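Equipment Planner, Robot Cells (fixed term)
Nuklow, Assembly and Test Group
Site: Nustunholm
Reports to: Imad Nassar, Head of Cell Engineering
Hours: 30 per week, pattern to be agreed
Published: 3 Feb 2023

Purpose of the post

Nuklow assembles and services desktop computers for business customers. The group is moving part of its memory and cable work from hand benches to robot cells, and needs a planner to own the equipment list, the budget and the order schedule for the change. The post sits between engineering, which writes the requirements, and purchasing, which places the orders. It does not include programming the arms.

The first phase covers 4 cells. Arms for the first phase are already under contract. Grippers, fixtures, tables, cabling, guarding, spares and service cover are not, and these make up most of the remaining work.

Main duties

Keep a single equipment register for all cells, with part number, supplier, lead time, price, warranty end and spare holding for each line.
Turn engineering requirements into purchase specifications that a supplier can quote against without a meeting.
Obtain and compare quotations. Comparison is on cost over the service life, including finger wear, calibration, software licences and call-out charges.
Maintain the cash forecast and report changes to it each month.
Plan deliveries against floor space and electrical supply. The goods-in area is small and cannot hold a full cell for more than a few days.
Arrange acceptance tests with engineering, and hold back final payment until the test record is signed.
Keep the Celtell stock system in line with what is physically on site.

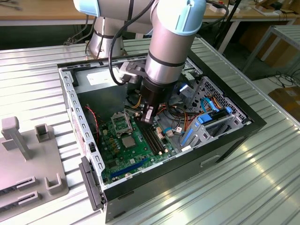

Fixtures and grippers take up more of the budget holder's time than the arms do. An arm is bought from a price list, but tooling is specified around the product, and a change in the product can make it scrap. The planner will be expected to read a task and see what has to be bought for it. With a gripper working down at the RAM slots, and a bundle of loose-coloured wires running around and behind its fingers, the questions are finger width, clearance and how the wiring is to be kept out of the way. The grey plastic fixture beside the case, with its peg and holders, is a separate line in the register and needs its own drawing number, revision and replacement price. So does every cable that runs along an arm to a gripper.

Budget and authority

The post holder may approve single orders up to 525 pounds without a second signature, provided the line is already in the agreed plan. Orders above that figure go to Imad Nassar. Unplanned items of any value need a short written case. Contract terms are handled by Fouad Atallah in purchasing, who will also brief the post holder on our framework supplier, Chu.

What we need from you

Experience of planning or buying capital equipment in a factory, laboratory or repair setting.
Able to read mechanical drawings and basic electrical schedules.
Good working knowledge of spreadsheets, including building a forecast that someone else can check.
Clear written English. Most of the output of this post is specifications, comparison tables and short reports.

Useful, but we will train

Prior work with industrial or collaborative arms.
Knowledge of machinery safety paperwork, in particular risk assessment files and declarations of conformity.
Some familiarity with the inside of a desktop computer – sockets, slots, drive cages and the usual connectors.

Terms

The contract runs to the end of August, with extension subject to approval of the second phase. Salary is on the planner scale and depends on experience. Travel to supplier sites is needed from time to time and is paid at the standard rate. Up to 40 per cent of hours may be worked from home once the first acceptance tests have been completed.

How to apply

Send a CV and a covering note of one page to the purchasing office at Nustunholm, marked for the attention of Fouad Atallah. The note should describe one piece of equipment you planned or bought, what it was forecast to cost, what it did cost, and the cause of any difference. Please leave out commercially sensitive figures belonging to a past employer – percentages will do.

Shortlisted applicants will be asked to attend a single interview on site. It includes a written exercise in which two quotations for gripper tooling are compared and a recommendation made. A calculator and a blank spreadsheet are provided. Applicants who need the exercise in another format should say so when accepting the interview.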